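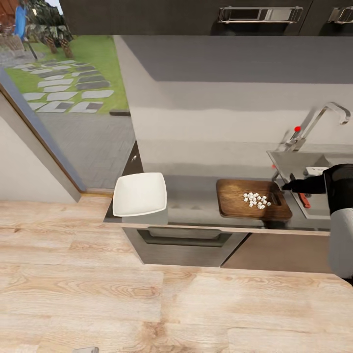
Re: [plokelthorpe-users] Oda 10 and the new license terms

Date: Feb 28, 2018
List: Plokelthorpe Small Office Software Users

On the list earlier, somebody wrote:

> I read the Skastura announcement twice and I think people are
> overreacting. Oda isn't going away. Danik is still doing the
> development, they just have a bigger company behind them now.
> The subscription gets us every update the day it ships, and they
> say existing files will open in version 10 with no conversion.
> We paid for three seats of Oda years ago and got our money's
> worth. If going monthly keeps the lights on at Danik, I'm for it.
> Has anyone seen anything concrete that says otherwise?

Concrete, no. I've read the same announcement and there's very little in it that is concrete in either direction, which is my whole problem with it.

Take the line about files. The wording is that existing files "will open" in Oda 10. Fine. Will they save back in a form that Oda 9 can read? It doesn't say. If they won't, then the first person in an office who moves up drags everybody else along, and that's a pretty effective sales technique whether anyone planned it or not. I asked support this exact question and got a reply thanking me for my interest in Oda 10.

Then the price. We keep seeing the introductory monthly figure and nothing about what it becomes afterward. On our side the old license was 300 dollars a seat and we ran it for five years. I can't put the new one next to that until somebody tells me what year two costs. The announcement says pricing "will remain competitive." With what? There are maybe two other packages that do job costing the way Oda does, and both are dearer.
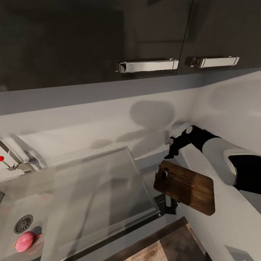 Dark upper cabinets with silver bar handles

On the development team. "Danik will continue to operate as it does today" is what every buyer says in the first week. I've been through this with a scheduling package and with a label printing tool, and in both cases the product name outlived the people who understood the product. Maybe Skastura is different. I'd like to see one point release that fixes something users reported before I believe it. The rounding bug in the quarterly report would do nicely, it has been open long enough.

I'm also not wild about the sign-in. From the FAQ, Oda 10 has to reach the license server every so often or it drops into read-only mode. How often isn't stated. Those of us out past the county road know what our internet is like in a storm, and I don't want payroll waiting on somebody else's server.

What I'm doing at our place, for what it's worth:

Staying on 9 until at least July.
Keeping the installer and the license keys on a drive that isn't in the office.
Exporting the ledgers to plain CSV at month end, and opening the result in something other than Oda to see if it's all there. (The notes column gets chopped if there's a line break in it. Watch for that.)
Turning off automatic updates. It's under Tools, then Maintenance, then the second tab. The checkbox on the first tab only turns off the reminder. 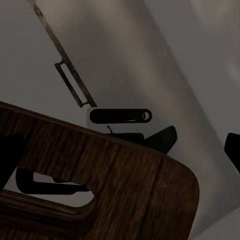

Another subscriber wrote to me off list to say that I was being unfair to Danik, that a small shop can't live on license sales every five years, and that the old Oda was subsidized by the founders working nights. That may well be so. I have no argument with paying for software and I'd have paid an upgrade fee for 9.5 if they had asked for one. What I object to is being told a change in who controls my access to my own books is a "new set of benefits." Say it costs more and explain why. I'd grumble and probably sign.

The same person said the read-only mode still lets you print and export. If that's in writing somewhere, please post the link. I looked through the license text that came with the preview and found printing mentioned, export not.

A few people have asked whether the preview is worth installing. I had it on a spare machine for an afternoon. Search is faster, I'll give it that. The customer screen has been rearranged so that the phone number is behind a click, and the keyboard shortcuts for posting are different. I didn't point it at real data and I wouldn't suggest you do.

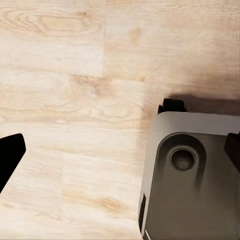 Does an Oda 9 license keep working after a seat is moved to the subscription?

According to the preview license text, the old key is retired when the seat is converted, so convert a seat only if you're ready to leave 9 behind on it.

That last item is in section 3, well down the page, and it isn't in the announcement at all. Read it before you click the upgrade button on the start screen. I've written to Skastura to ask whether a retired key can be restored and will post whatever comes back.

--
To unsubscribe, send a blank message with "unsubscribe" in the subject line.
Please trim your quotes when replying.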